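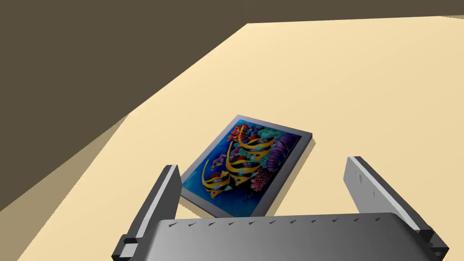 Wrist camera setup is the part of the Flisano cell that everyone wants to do last, usually at ten to five, and then wonders why the gripper keeps closing on air. Do it first. We do ours in the simulator before anyone goes near the real arm, because a crash in the simulator costs a click and a crash on the bench costs a finger (the gripper's, so far). All you need is a bare tabletop and one flat object with plenty going on in it. Ours is the framed reef picture with the three yellow and black angelfish. A plain gray panel would do the job too, in the sense that you could also calibrate with your eyes shut. The fish give you an obvious up and down, and when the view is mirrored you notice before lunch.

What follows assumes the Ginlow wrist, the two-finger gripper and the Nishad scene file. If you are still on the old scene file, update it now and come back. I'll wait.

Before you start

Save a copy of your current camera settings under a name you will recognize in September. "final_new_2" is taken, several times over. Set the arm speed to its slowest value and leave it there until the last step. Open the fingers all the way.

Step 1. Load the table and the picture

Start with the table alone, run the scene for a few seconds, then add the picture lying flat. If it hops when it lands, it was dropped in slightly below the surface and the solver has thrown it back out. Raise it a hair and try again. People will tell you the hop is harmless. Those people have never had to look for a framed picture that left the table at speed.

Turn the picture so it sits at an angle to the gripper. A target lined up neatly with the fingers hides rotation errors, and rotation errors are most of what you came here to find.

Step 2. Set the view

Move the arm to the hover pose and open the wrist view. You want both fingers visible, the toothed edge of the base plate running across the bottom, and the whole picture clear of all of it. The base plate will always hog the lower part of the view. You can tilt the camera to get rid of it, and then you can spend an afternoon wondering where your fingertips went. Leave it in. It's the only thing in view that never moves relative to the camera, so it makes a handy reference.

Step 3. Focal length and exposure

Set the focal length to 900 in the camera panel. The panel opens at 2,000, a figure I have never seen anyone want. Close the panel with Apply and not with the X, which discards everything without comment.

For exposure, watch the tabletop. Pale surfaces wash out early, and once the tabletop goes fully white you lose the shadow under the edge of the picture. Bring the level down until that shadow comes back. On our setup the slider ends up at 71. Yours may differ if you have been playing with the lights.

Step 4. Check the fingers

Close the fingers halfway and open them again, watching the view. They should travel evenly. If one arrives before the other, the joint offset at its base is wrong. Fix the offset in the gripper file. Do not fix it by rotating the camera until it looks right. Arnar Þrastardóttir wrote our original setup notes, and that warning appears in them four times, once in capitals.

Step 5. Run the approach

Start the Proltach approach script with grasping switched off. The arm should come down, stop above the picture and go back up. Repeat with the picture turned a quarter turn, then again somewhere near the far edge of the table. If the stopping point drifts sideways as the picture moves outward, go back to Step 3 and check that the focal length was saved. It probably wasn't. See the remark about the X.

Once all the positions agree, leave the script looping overnight. Our last overnight run got through 2,845 approaches with no contact faults, and I slept very well, being at home.

Step 6. Save and lock

Save the camera file, then set it to read-only. Put the arm speed back to normal. Write the focal length and exposure values on the cell sheet, in pen.

Redo the whole thing whenever the fingers are swapped, the wrist file is changed, or somebody says they only nudged it.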